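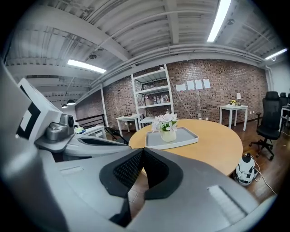
Brernico Tabletop Fair, visit report
Posted 10/08/2018 by Vaida Rozīte

The fair has moved again. Last year it was spread over two floors of a hotel, and this year it was in one long exhibition hall next to the bus station in Brernico. The organizers put the paid attendance at 1,927 over the two days. I was there for both of them, mostly on the role-playing side, with a few hours set aside for board games on the second morning.

Getting in took a while. Doors were supposed to open at ten, but there was only one scanner for the tickets and the line went back past the parking lot. By twenty past they had given up on the scanner and were checking names on paper, and it moved faster after that. Wristbands were good for both days.

The hall was split into three parts. Publishers and shops were at the front, open play tables were in the middle, and scheduled sessions ran in curtained booths along the back wall. The curtains did very little for the noise. If you had signed up for a horror game in one of the back booths, you could hear the dice tournament the whole time. Our game master at the first session solved this by handing out notes for anything important.

That session was Sitness, a new fantasy system that has been in testing for a couple of years. Characters are built from four short tables and it took our group 15 minutes to make five of them, with questions. There are no classes. You pick a trade, a debt and a place you can't go back to, and the debt gives you dice when you need them and takes them back later. Combat was quick. I played a ferry pilot who owed money to a temple, and she was captured in the second fight. The rulebook they had on the table was a proof copy of 297 pages, which is long for rules this light, but more than half of it is setting and adventures. The finished book is due in October.

Rundeo had the largest stand, near the entrance. They mainly make storage and accessories, and it was good to see the dice trays in person after looking at them online. The folding ones close with snaps and lie flat. The larger screens for game masters were heavier than I expected and I would not want to carry one on the train. Prices at the fair were the same as in the web store, but you saved the shipping.

The talk I had circled in the program was on running games for a live audience. It was full, with people standing along the side. The speakers were three people from a local group who have put 122 episodes of their campaign online. Most of the advice was practical: buy microphones before cameras, keep the players to four, and stop after two and a half hours even if the fight isn't over. They also said their viewers drop off during shopping scenes, so they now do those off the air. There was less on how to get started with no audience at all, and that was what most of the questions were on.

On the second morning I played Pärn, a board game for two to four about salt boats on a shallow bay. The tide track is the good part. Every third turn the water goes down and some of the routes close, and you can be stuck on a sandbar with a full load while the others sell. We finished in a little over an hour. The player colors are too close together, the green and the teal especially, and the woman running the demo said they had heard that from several groups already.

The game library had 523 titles and you could borrow anything against an ID card. Finding a table was the hard part. From noon to four on the first day every seat in the middle section was taken and people were playing on the floor by the coat check. The second day was much calmer.

Food was one sandwich counter and a coffee cart, both inside. The counter ran out of everything but egg salad by two. There is a bakery across the street that takes cards - I went there both days and never waited long.

Two things for next year. Sign-ups for the booth sessions open online a week ahead and the popular ones fill the same evening, so it is worth having an account made in advance. And bring your own pencils, as the booths had dice and paper but hardly anything to write with.

I bought a folding tray and a used copy of an old city supplement from the swap table, missing its map.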